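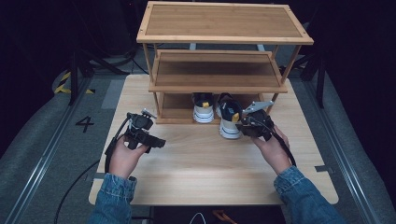 Shoe rack task, two hand-held grippers: right-hand sneaker still sticking out past the front of the bottom shelf.

Plenetti
Task segmentation and replay software for two-handed demonstrations

Posted in November by the Kurimstead product desk

If you have ever sat down with a long morning of hand-held gripper recordings and tried to work out where one job ends and the next begins, you already know why we wrote Plenetti. It takes the video and motion from both grippers, lines them up on one clock, and cuts the session into pieces a person can read: reach, grasp, push, let go, back away. You look the pieces over, fix the ones you don't agree with, and send them on to training or planning. It does that one job, and we have spent a good long while (longer than we told our families!) getting it to do that job well.

Tidying shoes is one of our favorite test jobs. A pair of sneakers on a low shelf sounds easy, but the shelf above hides part of what you need to see, the legs of the rack are thin, and there isn't much room to bring a metal finger in beside a shoe. Plenetti keeps a separate track for each hand, so when one gripper is in close to the rack and the other is holding back over the table, you get two labels for the same moment and can see who was doing what. Older versions gave you one label for the pair, and we heard about it from more than a few of you.

What you get

The timeline editor, with left and right tracks that can be locked together or moved on their own. Drag a cut with the mouse or nudge it with the arrow keys.

The contact finder, which marks likely touches between a gripper and an object. It is careful by design and will leave a question mark where it isn't sure - we would much prefer you spend a second looking than train on a bad guess.

The goal checker. You draw an outline where the object ought to finish up, say fully on the shelf with its heel behind the front rail, and Plenetti compares the end of every take with it. Takes that miss go in their own folder. Please don't throw them out, they are very handy for teaching recovery moves.

Export to Ifans, our planner, in one step. Ifans reads the cuts and the outlines directly and keeps your names for things, so "left sneaker" stays "left sneaker" all the way through.

Sizes and limits

Up to 8 video streams per session
Up to 218 takes in one project before you need to split it
6 label sets included, all of them editable
Works offline once the license is in place

Our own shelf-and-rack project at the Nulthorpe workshop has grown to 2683 labeled segments, and the label set we used for it comes with every copy. You are welcome to pull it apart and borrow whatever suits you.

A word on dim rooms. The contact finder likes good light on the work surface and is quite happy with a dark background behind it. Dark grippers over dark shoes are harder, and for those we suggest turning the edge setting up a notch and checking the first few takes by eye before you run the whole batch.

Licenses are per workstation, and updates are included for as long as you keep the support plan. Trial copies have everything switched on except the Ifans export. Write to the Kurimstead product desk and tell us a little about your setup - we do read all of it, and we usually write back before lunch.

We use cookies to remember your language and keep you signed in. Accept all | Manage settings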